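Workshop notebook – 8 May 2023
Natural dye bench, Nernside

Madder day at last! The roots have been drying since February and I have been itching to get at them. Chopped the lot this morning with the old secateurs, rinsed off the grit and put them to soak in rainwater from the butt. Tap water here is hard enough to fur a kettle in a week, and madder likes a bit of chalk, so I'm running one pot of each to compare.

Wool is the Wastamik two-ply, scoured last night and left in the sink under a plate. Lovely stuff, soaks up water like a sponge. Dry weight of the whole batch before scouring was 1,203 g, split between the pots, with a small skein kept back as the undyed control.

Mordant is alum with a little cream of tartar. Brought it up slowly, held it at a bare simmer for an hour, then let it cool with the wool still in. I used to hoick it out hot and wonder why the colour came up patchy. 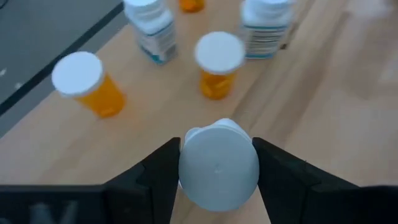

Can you reuse the alum bath for a second batch?
Once or twice is fine, topped up with half the usual amount of alum, as long as you only want paler shades from it.

Now the pots. Rainwater first: a soft orangey coral within the first half hour, then deepening. Hard water pot: slower to start, but what a red! Properly brick, with a bit of blue in it when you hold the wool to the window. I kept both below the point where bubbles start to rise, as the browns come out of the root if you let it get away from you (see the sad brown socks from last year, still in the drawer).

Dips so far, 3 from the hard water pot:
First dip – brick red, even all through
Second dip – warm salmon, a little streaky at the ties
Third dip – pale peach, much nicer than I expected

Note for whoever does the next one: tie the skeins looser. The figure-of-eight ties left white bands on the second dip and I only have myself to blame. 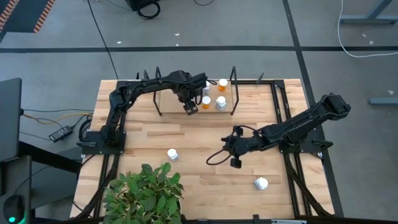
The peach might be my favourite of the lot. It would sit beautifully next to the weld yellow from the Zelenák sample card, and I want to try a dip of it over a weak indigo to see if we get that dusty lilac. Iron after-dip on a short length gave a deep plum-brown, very handsome, but the wool felt a bit harsh afterwards so go easy with it.

Light test: wound 9 cards, half of each under foil, and taped them up in the south window. The Ilumance lamp can do a second set overnight if the bench is free. Will lift the foil in a month and write the results in on this page.

Spent roots are back in the rainwater to steep again. They still bleed colour when you squeeze them, so there must be another bath in there.

To do: more alum, new muslin, wash the big pot before it stains, label the skeins with something that survives rinsing. The pencil tags were fine, the felt-tip ones ran.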